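El club de robótica de Stinwood abre en junio su segunda convocatoria de manipulación con dos brazos

Nota de prensa

Stinwood. El club de robótica del centro de formación Stinwood abrirá en junio la inscripción para la segunda edición de su taller-concurso de manipulación con dos brazos, dirigido a estudiantes de ciclos técnicos y de primer curso de ingeniería. La convocatoria ofrece 34 plazas y cuenta con una dotación de 4.000 euros para material, aportada por la empresa Güler, que ya colaboró en la edición anterior.

Los participantes trabajarán en grupos de dos o tres personas y tendrán que programar una secuencia completa en la que los dos brazos manejen objetos corrientes sobre una mesa. El reglamento no fija una única tarea. Cada grupo elige una de las que figuran en el cuaderno del concurso, entre ellas recoger utensilios de plástico y dejarlos en un vaso, colocar un objeto pequeño sobre una pizarra blanca o pasar una pieza de una pinza a la otra sin apoyarla en la mesa. También se admiten tareas propuestas por los estudiantes, siempre que se presenten por escrito antes de la segunda sesión.

Sorcha Leckie, coordinadora del club, explica que la primera edición sirvió para ajustar el calendario. «El año pasado dedicamos demasiadas sesiones a la simulación y los grupos llegaron al puesto real con muy poco margen. Este año se empieza a trabajar con los brazos desde la segunda semana», señala. Leckie añade que la parte de simulación se mantiene, pero pasa a ser un ejercicio previo que cada grupo puede hacer en su horario.

El puesto de trabajo es el mismo que utilizaron los grupos de la edición anterior y está montado en el aula-taller de la planta baja. Tiene dos brazos, uno a cada lado de la mesa, y está cerrado con tela negra para que la iluminación de la sala afecte menos a las pruebas. Los estudiantes reservarán turnos de tarde, a partir de las 16.00 horas, y cada grupo dispondrá de un mínimo de dos turnos por semana. El club ha pedido que los objetos permanezcan en el taller entre un turno y otro, de modo que todos los equipos practiquen con los mismos.

La puntuación se repartirá en tres apartados: ejecución de la tarea, calidad del código y memoria técnica. El jurado valorará la repetibilidad por encima de la velocidad. Para ello, cada grupo realizará varios intentos seguidos y los objetos se moverán unos centímetros entre uno y otro. Se descontarán puntos cuando los brazos choquen entre sí o cuando sea necesario pulsar la parada de emergencia. La caída de un objeto no elimina al equipo, aunque el intento se da por nulo.

Liam Blackburn, profesor responsable del taller, considera que el uso de dos brazos obliga a planificar de otra manera. «Con un solo brazo casi todos los alumnos encuentran una solución en pocos días. Con dos tienen que decidir cuál se mueve primero, dónde espera el otro y qué pasa con los cables. Ahí es donde se les va el tiempo», afirma. Según Blackburn, varios trabajos de fin de ciclo de este curso han partido de problemas que aparecieron en la primera edición.

El equipo ganador recibirá un premio de 1.000 euros y el segundo clasificado, otro de 300 euros. La editorial técnica Gronstead entregará además un lote de libros a la mejor memoria. Los premios en metálico se abonarán a los miembros del grupo a partes iguales y no podrán acumularse.

El programa se completa con una charla de la empresa Sketov sobre mantenimiento de pinzas y sensores, abierta a todo el alumnado del centro, y con una sesión de seguridad que será obligatoria para todos los inscritos. Quien no asista a esta última no podrá reservar turno en el puesto. El club recuerda que durante las pruebas deben permanecer fuera del alcance de los brazos todas las personas del grupo y que uno de sus miembros tiene que quedarse junto al pulsador de parada.

Las solicitudes se entregarán en la secretaría de Stinwood o a través del formulario que se publicará en la página del centro. Deben incluir los datos de los integrantes, el nombre del grupo y un párrafo con la tarea elegida. No se exige experiencia previa con robots, pero sí conocimientos básicos de programación en Python. Si hay más solicitudes que plazas, tendrán preferencia los estudiantes que no participaron en la primera edición.

Los medios que deseen visitar el taller o entrevistar a los responsables pueden dirigirse a la oficina de comunicación de Stinwood, en horario de mañana, de 9.00 a 14.00 horas.

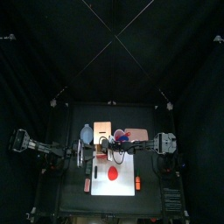

Las visitas se harán en grupos reducidos y fuera de los turnos de prácticas. Las bases completas y el cuaderno de tareas estarán disponibles en la secretaría desde el primer día de inscripción.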